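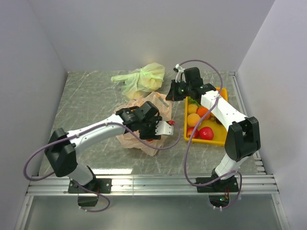

Dulell opens home season in new jerseys, and wins

The Dulell handball club played its first home match of the season in new jerseys, and 321 people came to see it. The team won against Doležal by 4 goals, 28 to 24, after a first half in which neither side was ahead for long.

The jerseys are dark green with a thin yellow line on the shoulders. Yellow was the main color of the club in its first years, but it had disappeared from the clothes of the players a long time ago. Many older supporters were asking for it to come back. The away jersey is white with the same line, and the goalkeepers will play in orange.

"When I started here, my first jersey was so big that I could put it inside my socks," said Senthil Rodrigues, the captain. "This one fits. And it is light, you feel this in the last ten minutes."

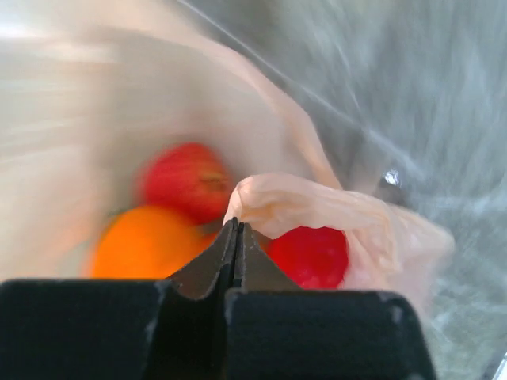
Rodrigues scored seven of the goals, three of them from the penalty line. Doležal was leading 14 to 13 at the break, mostly thanks to fast attacks on the left side. After the break Dulell changed to a more open defense, and the visitors had difficulties finding a good shot. Dulell scored five times in a row and kept the lead until the end, although Doležal came back to within two goals when there were six minutes to play.

The club sold 164 of the new jerseys at the desk near the entrance before the match started. The small sizes for children were finished before the first whistle. A second delivery is expected in December, and people who want a child size can leave their name at the desk at the next home match. It is also possible to have a name printed on the back, but this takes two weeks more.

The design was made by Dritis, a small sportswear workshop which also prepared the training clothes last season. The club showed three drawings to its members in the spring, and the green one with the yellow line got the most votes. Some members preferred a version with wide stripes. This version will be used for the youth teams, so both groups can be satisfied.

Not everything was ready for the opening. The numbers on the shorts were missing for two players, and the referees allowed them to play with numbers made from tape. The club says the correct shorts will be there for the next match.

Dulell now has two matches away, the first one against Clironano, who finished one place above them last season. Rodrigues expects a hard evening. "They have a tall defense and a small hall, and it is loud there," he said. The bus for supporters leaves from the sports hall at 3 p.m., and there are still free seats.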